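Clemuletti's Table, season 2 – episode 5 discussion (spoilers)
Forum: Variety and Reality > Game Shows

kneathfan
Posted Tuesday, 9:14 pm
Just finished it on Vokeo. I thought the first half dragged. The market challenge went on for 12 minutes before anyone bought a thing, and we got the same reaction shot of the blue team three times. The blindfold round made up for it. I had to pause when the captain tried to bargain with a coat rack.

Final scores for anyone who skipped it: blue team 700, red team 455. Red would have been a lot closer if they hadn't bet everything on the soup question.

drywallmike
Posted Tuesday, 9:31 pm
The market challenge was the best part for me. It's the first time this season they let the cast wander off and do what they want. Last week was all host reading from cards.

Agree about the coat rack.

ottoline_p
Posted Tuesday, 9:40 pm
Does anyone know why the second captain wasn't there? He's in the opening titles and then he's gone. My Vokeo subtitles had a line that just said "he is at Ellby" and moved on.

kneathfan
Posted Tuesday, 9:48 pm
Ellby is the drama he's filming. They shot two of these episodes back to back while he was away, so he'll miss the next one too. He should be back for the island trip.

ottoline_p
Posted Tuesday, 9:52 pm
Thanks. That explains the empty chair in the penalty round. I thought it was a bit they forgot to finish.

brasstacks
Posted Tuesday, 10:20 pm
Unpopular opinion, but the betting is hurting the show. In season 1 they played for who had to wash up, and everybody tried. Now they get a pile of points at the start and the smart move is to sit still until the last round. Blue team did nothing for half an hour and won.

drywallmike
Posted Tuesday, 10:33 pm
They didn't do nothing. They won the blindfold round and the memory round. Red threw theirs away on a question about soup. That's bad betting and it was funny.

brasstacks
Posted Tuesday, 10:41 pm
The memory round was worth 5 points. That's what I mean. You can win a whole game and it counts for less than one guess at the end. Why play it?

kneathfan
Posted Tuesday, 10:50 pm
I'm halfway with brasstacks on this. Raise the value of the small games and keep the betting. The soup question can stay – it just shouldn't be half the score.

pilotlight
Posted Wednesday, 7:05 am
We do the cup and bowl game at home with my kids and we don't bet at all. Everyone gets a turn, loser clears up. It works fine. I'd watch a whole episode of that.
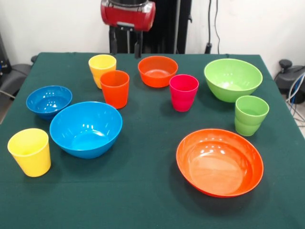 Cups and bowls on the green cloth

The kids are better at it than the cast, for what it's worth. My youngest would have cleaned up in the memory round.

brasstacks
Posted Wednesday, 7:22 am
See, loser clears up. That's all it needs.

drywallmike
Posted Wednesday, 8:10 am
I'd get bored of that by the third week. Season 1 had some very slow episodes and people forget them. The one in the noodle shop was an hour of waiting for a table.

ottoline_p
Posted Wednesday, 8:16 am
I liked the noodle shop one.

Is the preview for the next episode up anywhere? Mine cut off after the credits.

kneathfan
Posted Wednesday, 8:29 am
It's under Extras on Vokeo, not at the end of the episode. Looks like a quiz in the van and then a cooking match. The blue captain is wearing the chicken hat again, so I assume he loses something.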